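# Teaching by demonstration (robotics)

**Teaching by demonstration** is a way of giving a robot a new task by having a person carry it out through the machine itself. The person may hold the arm and move it by hand, or may steer it from a short distance with a second set of controls. The movements are recorded together with pictures from one or more cameras, and the recordings are later used to train a program that attempts the task without help.

## Methods

Two main methods are in use. In *hand guiding*, also called kinaesthetic teaching, the motors are set to offer little resistance and the teacher pushes the arm through each movement. It needs no extra equipment, but the teacher's own hands and arms often block the cameras, and it is hard for one person to guide two arms at once.

In *remote control*, or teleoperation, the teacher moves a smaller copy of the arm, a hand-held grip or a similar device, and the working arm follows. Tasks for two arms are usually taught in this way. The teacher feels little or nothing of what the robot touches, and new teachers tend to close the grip too early or press too hard.

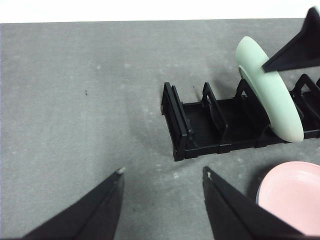 Household tasks are widely used in teaching because they are familiar and can be repeated many times at low cost. Loading a dish rack is a common choice. A plate has to be turned on its edge and lowered between two dividers, as with the pale green one standing in the black rack, while a plate lying flat, such as the pink one, must first be lifted by its rim. Cameras fixed near the grip give a close view of the fingers and the gap between them, although a nearby finger may hide part of an object. For this reason many groups add a fixed camera overhead.

## Recording practice

A single run of a task is known as an episode. Practice differs on how episodes should be started and ended. The Gromstead teaching guide, drawn up by Milagros Ccori and Yhon Castaño, asks for the arms to return to a set resting position before each episode, and for the objects to be moved slightly between one episode and the next. Its basic course consists of 6 tasks with 400 episodes in total.

The later Jallus collection took a looser approach. Its 1186 episodes were recorded by several teachers, who were free to choose which arm to use – a decision criticised by Wilson Huamán on the grounds that mixed habits make a small collection harder to learn from. Edith Ticona, who led the work, held that such variety was closer to ordinary use.

## Limits

A program trained in this way copies faults as well as skill. Pauses, needless movements and failed grasps in the recordings may all appear in the robot's own behaviour. Episodes are therefore checked before use, and poor ones are removed or marked. Changes in lighting, table height or camera position can also cause a trained program to fail – even where the task is otherwise the same.

## See also

- Remote handling
- Imitation learning
- Robot gripper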